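The small box by the door

Most households own one container that has no fixed purpose. It starts as a gift box or the packaging from a pair of shoes, and within a season it holds tissues, key charms, spare beads and a printed leaflet that came with something else. Storage designers call this mixed small goods. It is the hardest category to plan for, as the items share neither size nor weight.

Wai-kit Fung has worked on the problem at Skesten, a storage consultancy, for 11 years. In March her team finished a survey of 166 flats, recording what was kept in the box nearest the front door. Paper goods were the most common entry. Soft charms and bag pendants came second, well ahead of keys.

"People assume the box is full of rubbish," Fung says. "Most of what we logged had been used in the past week. It had simply never been given a place."

Her method starts with the base. A sheet of paper laid flat gives a light, even surface and can be replaced when it gets dirty. Packets go in next, face up, so the print can be read without lifting anything. Plush items follow. They compress, so they can take up whatever space is left, but a metal ring or a bead chain attached to them will catch on its neighbours if it is left trailing across the middle.

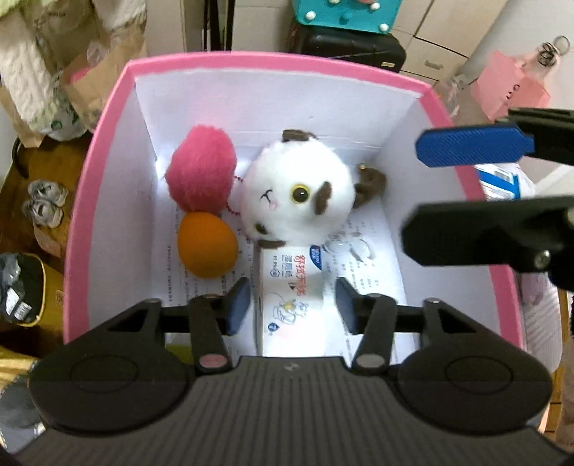 A pink-rimmed box with a plush charm, a pom-pom, an orange felt ball and a small packet on printed paper.

Round objects need separate treatment. A felt ball moves whenever the box is picked up, and a wall on one side will not hold it. Fung puts balls in a corner and sets something with a flat edge against them. Pom-poms are easier. The pile grips the surface beneath, although it sheds and should be kept clear of anything with an adhesive seal.

Clear plastic parts cause the most losses. Against white they are hard to see, and in the survey they were the items most often thrown out by mistake. Lok-yiu Yeh, who designs inserts for the Darasance range, recommends a tinted tray for them - grey is enough. Her current insert has 3 compartments and no lid.

Yeh is doubtful about deeper boxes. Once contents are stacked, the lower layer goes unused, and the owner buys a second packet of whatever is buried there. She advises one layer only, with a gap wide enough for two fingers beside anything taken out daily.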